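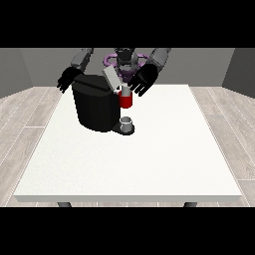 Why does my well pump keep clicking on and off every few seconds when a faucet is open?

Most of the time the pressure tank has lost its air charge. With no cushion of air in there the pressure drops the moment you draw water, the switch kicks the pump on, and the tank fills right back up again. Check the air with the tank drained before you buy any parts.

Ticket: Pump short cycling, Kisinine tank
Opened by: Mercedes Cusi
Opened: 18/01/2021
Assigned to: Gilberto Taipe, Jatulov Pump Supply
Status: Closed

Mercedes Cusi wrote:
Hi all! I'm up at the house in Alby and my pump has gone nuts. I turn on the kitchen tap and down in the basement it goes click, hum, click, quiet, and then six seconds later it does it again. It never used to do that. I could run a whole sink of dishes and hear it once, maybe twice. The well is 155 feet deep and the pump itself got replaced in November, so I'm really hoping it isn't that (please tell me it isn't that). The tank is a Kisinine, the blue upright kind, and it came with the house, so I have no idea how old it is. The shower also pulses now, strong, weak, strong, weak. My husband says it's like being rinsed by a car wash.

Gilberto Taipe wrote:
Hi Mercedes, I wouldn't blame the pump yet. Couple of quick ones for me. What does the sticker inside the pressure switch cover say? Kill the breaker before you take that cover off, please, there's live power under it. And when you knock on the tank with your knuckles, does it sound the same top to bottom?

Mercedes Cusi wrote:
Breaker off, cover off. It says 30/50. I knocked all over the tank like a crazy person and it sounds dull pretty much everywhere, a tiny bit ringy right at the very top. My neighbor Octavio Yupanqui came over and knocked too and he agrees with me. He also thinks I should put in a bigger tank but he thinks that about everything.

Gilberto Taipe wrote:
Dull most of the way up sounds like too much water and too little air. Let's measure it.

Leave the breaker off.
Open the drain at the bottom of the tank and one faucet upstairs, and let it run until nothing comes out.
Take the plastic cap off the air valve on top and put a tire gauge on it.
If you get water out of the valve instead of air, stop and write me. That would mean a torn bladder.

For a 30/50 switch you want 28 psi with the tank empty.

Mercedes Cusi wrote:
OK this took me way longer than it should have. The drain was crusted shut and I had to go hunt for the big pliers, then I found out my hose wouldn't reach the floor drain, so I did a lot of walking with buckets. Anyway! Gauge says 17. No water out of the valve, just air. It did smell like old balloon.

Gilberto Taipe wrote:
Great, that's a low charge and the bladder is probably still good. Pump it up to 28 with a bike pump or a small compressor, close the drain, turn the breaker on, and let it fill with that upstairs faucet cracked open to burp the line. Then put some soapy water on the air valve and look for bubbles.

Mercedes Cusi wrote:
Bike pump, I'm going to feel this tomorrow. It's at 28. Breaker on, lots of spitting and coughing from the faucet and some rusty looking water for a minute, then clear. And there were bubbles! Little slow ones, right around the valve core. I snugged it with the tool from my son's bike kit and they quit.

The pump came on once while I filled the big soup pot, and then it stayed quiet. Shower is back to normal too.

Alistair Ogilvie wrote:
Butting in from the parts counter. If that core was loose enough to bubble I'd swap it. They're the same as a car tire core and cost next to nothing. We can stick one in the mail.

Mercedes Cusi wrote:
Yes please! Same address as the pump order. I rechecked the gauge after 4 days, drained it all over again (buckets, ugh) and it still read 28.

Gilberto Taipe wrote:
Core mailed, two in the envelope. Check the charge once a year with the tank empty. Closing this one, reply here if the clicking comes back.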